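Widness Shared Rooms Working Group
Minutes of the meeting held 8 September 2026
Pluststead Building, ground floor meeting room

Present: Marisol Hinojosa (chair), Iestyn Kneath, Teodoro Serrano, Jovita Villalobos
Apologies: Jovita Sandoval
Minutes taken by: Iestyn Kneath

1. Minutes of the previous meeting
The May minutes were accepted with one correction. Under item 4, "side tables" should read "side table". Only one was ordered.

2. Actions carried forward
2.1 Replacement of the door closer in the ground floor room: done. The door still catches on the carpet strip. TS to plane the strip or lift it.
2.2 Labels for the storage shelves: not done. Carried forward to JV.
2.3 Quote from Varma for blinds: received and circulated. The group found the quote incomplete, as it leaves out the small window over the radiator. IK to ask for a revised quote with all windows listed separately.

3. Chairs
MH reported that five chairs have loose back rests. The screws have been tightened twice and work loose again within weeks. TS suggested thread lock and a wider washer. Agreed to try this on one chair before treating the rest. The chair under test is to be marked on the underside with tape. The others stay in the storage room until the result is known.

JV asked whether the stacking limit on the notice is correct. The notice says six high and the supplier sheet says eight. Agreed to leave the notice as it is.

4. Budget
The furniture line for the year is 2000. Spending to date is 129, made up of the door closer and the side table. MH noted that the blinds will take most of what is left if the Varma figure holds. No other furniture is to be ordered before the revised quote is in.

5. Room bookings
JV reported 60 bookings for the round table room since the last meeting. Most were half days. Three overlapped, all of them made by phone and entered late. Agreed that phone bookings are to be written into the calendar during the call.

The Cedville office has asked to use the room on the same terms as Widness staff. Agreed, with the usual notice. TS asked that Cedville users be sent the sheet on closing up, as the heating was left on after their last visit.

6. Use of the round table
6.1 The table is used for bench work as well as for meetings, and both uses are set to continue.

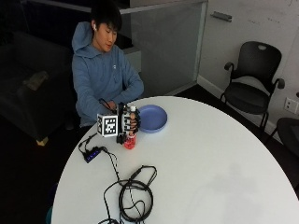 Photo: Jovita Villalobos / Widness Shared Rooms

6.2 Cables. Discussion centered on the black cables and the small USB hub near the left edge of the tabletop, and on the coiled bundle toward the near side. TS proposed that hubs be kept well in from the edge, where a sleeve or a chair back is less likely to pull on them. Agreed. Spare length is to be coiled and tied. Ties will be kept in a tub on the side table.

6.3 Small items. MH asked that plates and bottles used for bench work, such as the blue-lavender plate and the small red bottle in the picture, be kept apart from the kitchen stock. Agreed. One lidded box on the lower shelf, to be labeled together with the shelves under 2.2.

6.4 Surface. The white top shows marks easily. IK has tried the cleaner left by the decorators and found that it leaves a film. Plain dish soap and a soft cloth gave a better result. Abrasive pads are not to be used. A proposal to buy a table cover was discussed and not taken up — the top is round and large, and the covers IK had found were all rectangular.

6.5 Clearing. Users are to clear the full tabletop at the end of a booking, including cables. Work that has to stay out overnight needs a note in the calendar entry, with a name.

7. Lighting
One ceiling panel in the corridor flickers. Reported to the building office, no date given. MH to chase.

8. Any other business
JV raised the missing key to the storage room cabinet. The spare is held by Jovita Sandoval. To be copied on her return.

Actions
TS: carpet strip; test repair on one chair; cable ties and tub
IK: revised quote from Varma; change the cleaning note to dish soap and soft cloth
JV: shelf and box labels; closing-up sheet to Cedville; phone booking note by the handset
MH: corridor light; cabinet key

Next meeting: date to be set by email once the blinds quote is in.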